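Culmont: Radio station ordered off air in row over licence fee, journalists' union objects

Punar FM, the community station serving Culmont and the villages up the valley, went off air at 2 in the afternoon after officers from the district information office came in with a letter and asked staff to switch off the transmitter. No court order was shown, according to the station.

The letter, a copy of which was read out to reporters, says the station failed to pay a new yearly fee of 3,000 and must stay silent until it does. The station says the fee was never published. Staff first heard of it in September, by phone, and asked for it in writing. Nothing came.

"We asked for the rule. They sent the police," said station editor Teófilo Cuervo, speaking outside the building. He said the old fee was 200, paid in full and on time, and he has the receipts.

The Derese Union of Journalists called the closure unlawful and wants the station back on air at once. In a statement it said the broadcasting law allows a station 18 days to answer any complaint before its signal can be cut, and that Punar FM got less than an hour. The union is also asking for the return of two laptops and a recorder which were taken from the newsroom. No list of the items was left behind, it says.

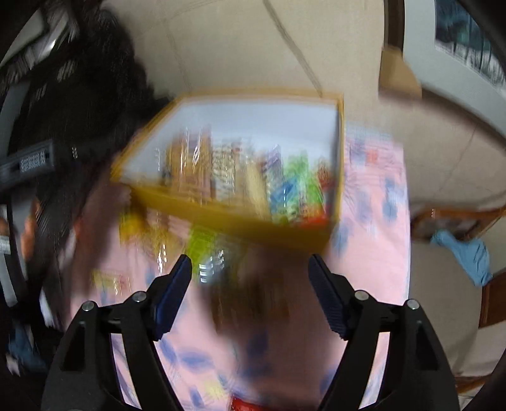 A cardboard box and pink fabric at a table.

The information office has rejected the criticism. A spokesman said the fee applies to all private stations "without exeption" and that owners were told about it at a meeting in Gunero. He did not say when the meeting took place or who had been invited. Asked about the laptops, he said the matter was with the police. The police in Culmont did not answer calls.

Two other stations in the district, both smaller, told the union they had also had phone calls about the fee. Neither has paid. Both still on air at the time of writing, though one has dropped its morning phone-in for now.

Punar FM broadcasts local news, market prices and school notices, and the evening programme takes calls from listeners. Last month it ran a series on delays to the Gunero water works, which drew a angry reply from the district council. Cuervo would not say if he thought the two things were linked.

Lawyers for the station are due to file a complaint at the regional court. Staff are putting the news bulletin out by text message in the meantime.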